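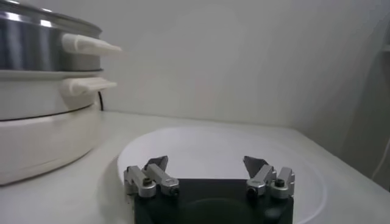

## 4. Connecting the Zendia thermostat to your home network

Finish the wiring in section 3 before you begin. The thermostat joins 2.4 GHz networks only, so check your router settings if it has a combined name for both bands.

1. Press and hold the dial until the menu opens.
2. Turn to **Network** and press once.
3. Choose your network from the list. Hidden networks are under **Other**.
4. Enter the password with the dial. Turn to pick a character, press to accept it.
5. Select **Join**. The ring blinks white, then stays green.
6. Write down the 539 code shown on the next screen if you plan to add a second thermostat — it is needed again in section 6.

**Note:** Passwords can be up to 25 characters long. Longer ones have to be entered from the Ellstead app.

**Caution:** Do not switch off the furnace breaker while the ring is blinking. The thermostat may lose its saved schedule.

### If it does not join

- Ring blinks red: the password was refused. Go back to step 4.
- Ring stays white for more than 210 seconds: hold the dial until the screen goes dark, let go, and start over.
- Network missing from the list: move the router closer, or try **Scan again**.

Heating and cooling work without a network. Only remote control and the weekly report need it.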